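Ticket 383 - Groltex arm, breakfast routine stalls at the toaster
Status: open
Component: Pokeo task planner
Opened in October

Okay, reopening this one, sorry! I closed it last week thinking the update had fixed things and I was way too optimistic.

What I'm trying to do: get the arm to put bread in the toaster, push the lever, wait, take the toast out and set it on a plate. My kid could do this at four. The Pokeo page lists "simple breakfast" as a supported chore, so I figured I was in safe territory.

What happens: the bread goes in fine most mornings. Then the arm goes for the lever, stops short, and sits there until the planner times out with error 19. Log says "contact not confirmed." If I push the lever myself it wakes right up and carries on like it did all the work (rude).

Tried so far:
- Reinstalled the planner, same error
- Slowed the arm down to 7 percent, same error, only now it takes forever
- Swapped in the Nurnier finger pads. Better grip on the bread, no change on the lever
- Set the force limit to 100, which shoved the whole toaster backward. Put it back to default

Update, 9 p.m. - support asked if the toaster is too close to other stuff. I don't think so, but I'm not ruling it out. The oven door handle gives me way less trouble than the lever, go figure.

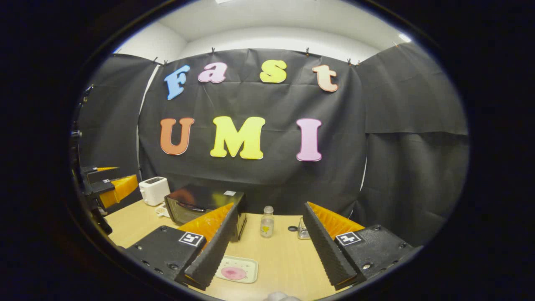 I also ran the jar routine from the Gamage add-on to see if the problem was the arm itself. It picked up a jar and put it down again without complaint, so I'm leaning toward the planner. Lids are another story and I'll file that one separately.

My brother-in-law keeps asking when it'll do the dishes. I'd say it's a decent helper for fetch-and-place stuff and nowhere near making breakfast alone - not in my kitchen, anyway.

Can somebody tell me if "contact not confirmed" has a threshold I can edit? I found a contact_min line in the config but it's grayed out on my plan. Full log is attached to the first message.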